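Pirnemside gripper notes, thread. Two arms, one folding box, two sets of fingers. 2019-06-21

1/ We've been on the stock fingers since the arms were set up. They are fine for blocks and cups. They are bad at cardboard, so this month I printed two replacements and ran all three on the same box job.

2/ The job: take a flat mailer blank, raise the walls, end up with a tray and a lid. Both arms work on it together. A run counts if the walls stay up for 20 seconds after both grippers let go. 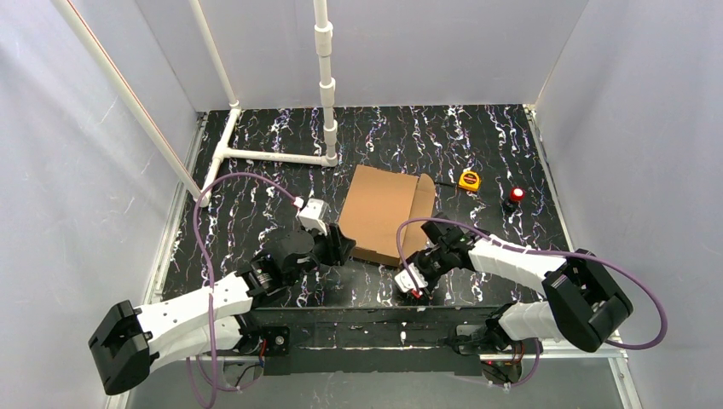

Blank between the two grippers, tape measure left on the table.

3/ Names, so I don't have to keep explaining. Stock is stock. Studley is the wide flat finger. Maurya is the narrow one with an angled tip, drawn by Ilídio Cunha.

4/ Total for June is 256 runs across the three. I threw out the ones where a cable snagged, and those aren't in that number. Cable routing is its own thread and I don't want to write it.

5/ Stock: gets under a flap if the flap is already a bit raised. If it's flat on the table the tip pushes the whole blank away. You can help it by pinning the far side with the other arm, but then that arm is busy.

6/ Studley: great at holding a wall up, poor at everything before that. The wide face spreads the load and doesn't dent the board. It also blocks most of what the wrist camera needs to see, so you are folding from memory.

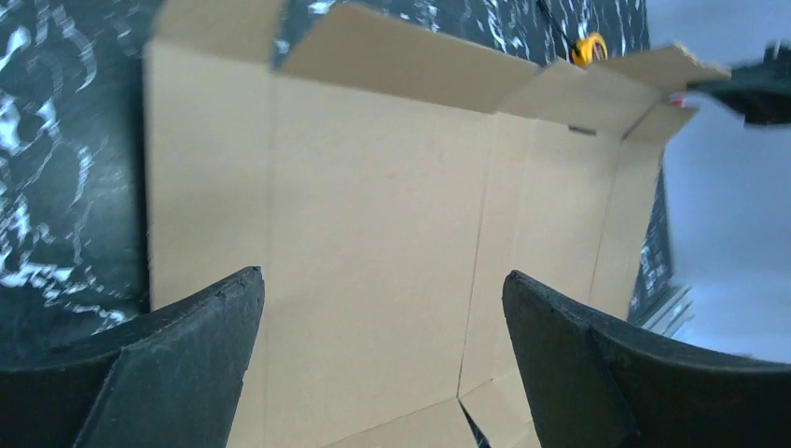
7/ On wrist cameras in general. They're good for the last inch or two and for finding a score line. They're no good for telling you if the box is square. For that I go to the fixed camera every time.

8/ I tried running with wrist views only for a day. Runs got slower and the second arm kept arriving where the first one already was. Put the fixed view back the next morning.

9/ Maurya: best of the three at starting a fold. The narrow tip gets under an edge with less fuss. Downside is that it marks the board if you close too hard. I dropped the closing force twice before the dents went away.

10/ Kendra Gagnon asked if the controller matters more than the fingers. For this job, partly. We swapped to the Nakurov build halfway through the month and the jitter at the wrist dropped enough to notice. It didn't fix the stock fingers on a flat flap.

11/ Settings on the Nakurov build, for anyone running the same thing: closing force limit at 181 in their units, everything else default. Go higher and Maurya starts denting again.

12/ The corners are still the hard part with every finger. One arm has to hold a wall while the other tucks, and there isn't much room for two wrists over a small box. I lost more runs there than anywhere else.

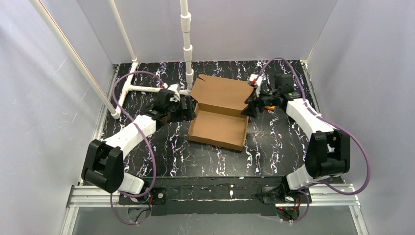 What I'd pick

13/ Maurya on both arms if you only get one set. Studley on one side and Maurya on the other if you can live with swapping. The mixed setup had the best June numbers but it makes the left and right programs different, and I keep mixing them up.

14/ Print files are in the shared folder under job 1396. Use the second Maurya file. The first one has the screw holes too close together.

15/ Next up is softer pads on the Maurya tips, same box, same 20 second rule. Kendra wants to try thicker board too. I'll add to this thread when there are enough runs to compare.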